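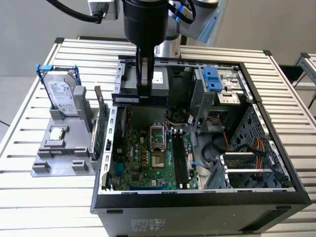
We use cookies to remember your settings. By carrying on you accept this. OK | Manage

Careers and Certification – reading time 2 minutes

Presales or stay in support?

Posted by Yutong Zhong, December 9, 2018

I've done seven years in storage support at Pallia, mostly at the Mivodbridge office, mostly being shouted at by people whose backups stopped in March and who noticed last night. A presales job has come up on the same floor. Same products, better chair, and you get to draw the diagrams before anyone has ignored them.

My worry is that I'll forget how to do anything. The two presales people we have now are pleasant enough, but one of them asked me what a LUN was and I don't think he was testing me. There's also a bonus tied to sales, and I've never sold so much as a raffle ticket. Has anyone gone across and regretted it? Can you get back afterwards?

Yvonne Yeoman

I went the other way and then back again, so I've regretted both.

You won't forget much in the first year. After that it depends on how you spend the quiet weeks, and there are some, usually straight after quarter end. Ask before you sign whether presales staff get lab time and whether they run the proof of concept themselves or hand it to delivery. At Sugden we ran our own, which meant I was still up at midnight zoning switches, only now in a nicer shirt. That kept me honest. In the job after that I wrote slides, and within 12 months I was a person who said "seamless".

On the bonus: get it in writing whether it's paid on your own accounts or on the whole region. Mine was regional. The region included Mukevcombe, where as far as I could tell we had one customer and he was retiring.

Going back is possible but you'll be asked why, and "I missed the tickets" gets you an odd look. Keep one technical certificate current. It doesn't much matter which – it shows you sat down and did the labs.

And the selling is less frightening than you think. An account manager does the lunch and the handshake. Your part is to stop them promising things. I once answered a tender with 83 questions in it, and the most useful thing I wrote was "No" next to number 7.

rackmonkey_lee

do it, money is better. get a company car if they offer

Yutong Zhong

Thanks both. I've asked about lab time and been told it's "encouraged", so I've asked again. No car, but there is a railcard.

Related threads
Is a home lab worth putting on a CV?
Moving from Windows admin to storage
How long should a proof of concept run?
Solution architect or systems engineer – same job, different badge?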